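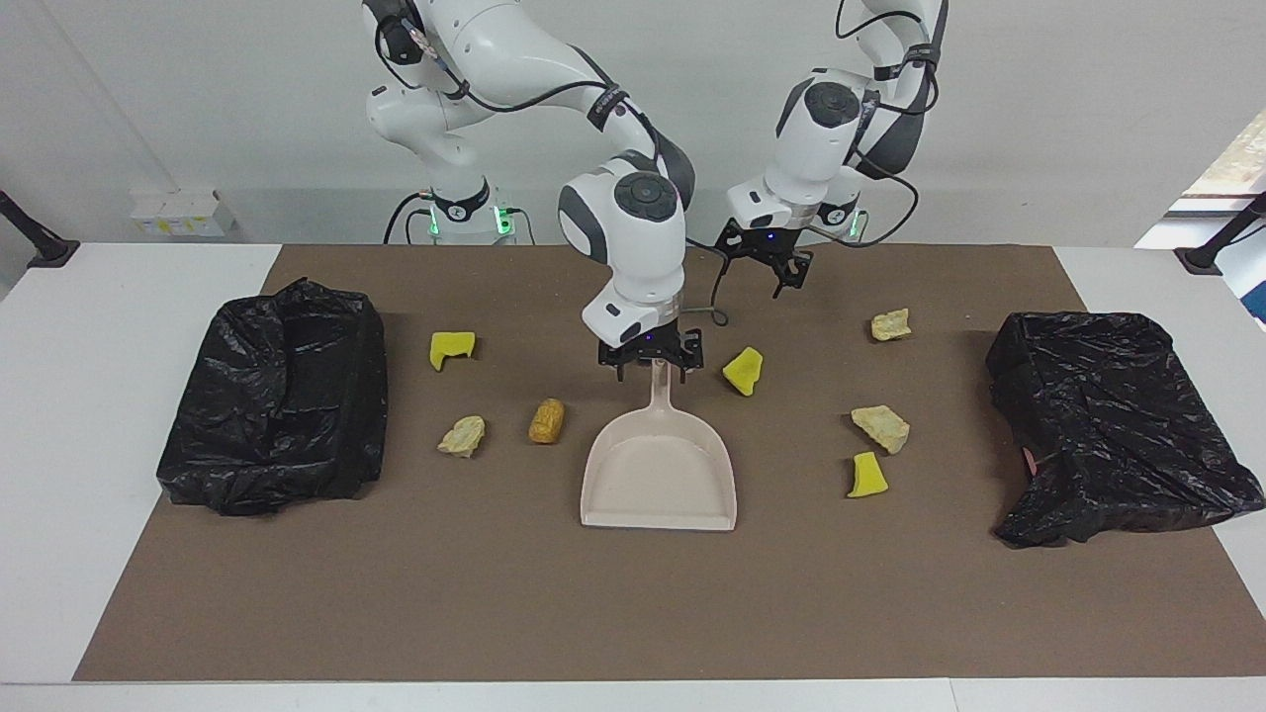 Filed under: Wildlife > Your Questions

Swifts at Nilness: the questions we keep getting

Swifts have nested in the old laundry block at Nilness for longer than any of the people who now write to us about them. Yetunde Ibrahim answers the post. She has asked us to say that she reads all of it, including the letters in green ink.

When do they arrive?

In May, as a rule, though someone reports one in March every year. It is a starling. We are always pleased to hear from you all the same.

How many boxes are there?

There are 17 under the eaves on the north side. We would have liked more, but the drainpipe was there first and has influential friends.

Can I put up a box at home?

Please do. It wants to be high, at least five metres up, out of the midday sun, with a clear drop below so the birds can fall out of it into flight. A swift leaving home looks like a dropped glove that changes its mind. Don't put one above the conservatory, over a trellis or behind the satellite dish. If you live in a bungalow, you may prefer sparrows, who are less fussy and will talk to you all day.

I put up a box and nothing has moved in. What have I done wrong?

Probably nothing. Swifts may look at a box for two or three summers before committing, much like people buying sofas. Playing recorded calls from an upstairs window in the early morning can help. Warn next door first. A household in Tastton didn't, and relations remain cool.

Do I need to clean it out?

Not often. Swifts make a very small nest from feathers and scraps caught in the air, stuck together with spit, and they like to come back to it. Leave it alone while they are here. If sparrows have packed the box to the roof with straw, you can have a look in winter.

There is a swift on my lawn. Should I throw it in the air?

No. This advice has been going round for a very long time and we would like it to stop. Put the bird in a shoebox with a few air holes and a folded tea towel, keep it somewhere dark and quiet, and ring a wildlife rescue. Don't offer it bread, milk or worms. It eats flying insects and will regard everything in your fridge with contempt.

Our builder says the scaffolding has to go up in June. Does it?

It can almost certainly wait. Active nests are protected by law, and that covers blocking the way in as well as knocking the nest down. Show the builder this page. The roofers at Sameck moved their whole job to October after one phone call and were very decent about it, apart from the sighing.

Can we visit?

You can stand in the lane beyond the gate whenever you like. Evenings are best, from 8pm until the light goes, when the screaming parties come past at gutter height. Guided evenings run in June and July and take 10 people each. Places go quickly and the bench seats three.

Is there a camera inside the boxes?

There was one. A swift sat on it from the middle of May until August and the footage is 100 per cent feather. Yetunde has watched more of it than she cares to say.

Who pays for all this?

The boxes came out of a legacy from the late Mrs Borkowska, who lived opposite and disliked pigeons. Everything since has been paid for by the plant sale. We are currently very short of tomatoes, so if you have sown too many, leave them by the gate with a label on.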